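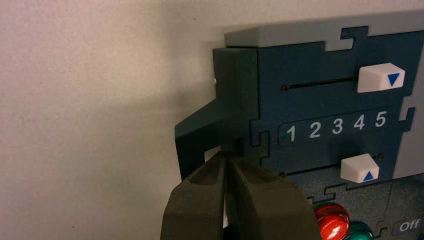

Casasel opens hands-on room for practicing with everyday controls

October 25, 2024

Casasel has opened a practice room at its Nijs center where visitors can work with the kinds of switches, sliders and dials found on household equipment. The room is open to adults recovering hand strength after illness or injury, and to older residents who wish to stay confident with appliances at home.

The room's panels are made up of puzzle-shaped sections that lock together along their seams. Staff can take a panel apart and rebuild it with a different set of controls, depending on who is using the room that day. One of the first to be put into service is a dark teal-green slider panel with a light gray strip along the top and the numerals 1 to 5 printed in white on its face. A white slider knob, marked with a blue triangle, rides in a narrow horizontal slot above the numbers.

Visitors are asked to move the knob to a number called out by a staff member, first at their own pace and later with the other hand. Sessions last 40 minutes and are held in small groups.

"A slider looks simple, but it asks a person to grip, push and stop at the right place," the center said in a statement. "Those are the same movements needed for a heater or a kitchen hood."

The panels were designed by the Plusell workshop, which also supplies replacement sections. The project received $3,851 from the Brokeo neighborhood fund, and the remaining costs were met from the center's own budget. A total of 155 residents replied to a survey on the plans, and many of them named stiff or unfamiliar controls as a daily difficulty.

The center has set aside 100 places for the first round of sessions, which runs until January. Places are free of charge – a referral is not required – and may be reserved at the front desk or by telephone during opening hours. Family members and home aides may attend with a visitor at no cost.

A second set of panels, with rotary dials and push buttons, is in preparation.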